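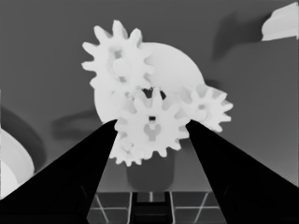 Celance Overseas Aid Team

Winter coats in June

Sunday, June 23, 2019

The hall behind the Norberg Road chapel smells of cardboard and mothballs at this time of year. Coats are stacked on the stage, children's boots are paired with elastic bands along the radiators, and the kettle has been on since eight. It is 24 degrees outside and Gijs Hendriks is folding a snowsuit.

The lorry goes in September. If it goes any later the roads up to the villages are poor and the customs office is busy, and the boxes sit in a yard until after Christmas. That happened in the second year and the team has worked back from the date ever since.

Hendriks started the collection after a visit to two children's homes near the Romanian border, where he had gone to help repair a roof. The boys in the older home slept in their outdoor clothes. He came back, spoke for ten minutes at the end of a Sunday service and had 11 bags of clothing on his porch by the Tuesday. Last year the team sent 1,658 items, all checked and labelled by size.

The labels matter more than people expect. In the first year everything went out in black sacks, and the staff at the homes spent days sorting it in an unheated store. Now each child has a card with a first name, an age and a shoe size, and each box is packed against a card. There are 80 cards this year. They are pinned to a board by the door and people take one home with them, usually a family or a house group, sometimes a class from the primary school.

Raffaele Caputo looks after transport. He used to drive for a furniture firm and still has the habit of measuring everything that comes through the door. The diesel and ferry came to £629 over budget last time, and he has spent the spring ringing round for a better crossing. A haulier in Fortin has offered space on a trailer for the outward leg, which would mean hiring one van and no second driver. It isn't settled yet.

"I'd sooner know by the end of the month," he says. "But he's doing us a favour, so I don't push."

Some in the church have asked whether it would be simpler to send money. Hendriks doesn't argue with them. Part of what is given already goes as cash, for firewood and for the wages of a night carer at the smaller home, and he would like that part to grow. Good winter boots are dear over there, though, and they are hard to find in children's sizes – so the boxes will carry on for now.

The team still needs waterproof boots in sizes 1 to 5, thick socks, hats and gloves, new underwear for all ages, and plain blankets. Please wash everything first and check the zips. No toys this year.

Bring things to the hall on Saturday mornings between nine and twelve, or leave them at the Tema bookshop during opening hours. Cards can be collected from the board at any time the building is open.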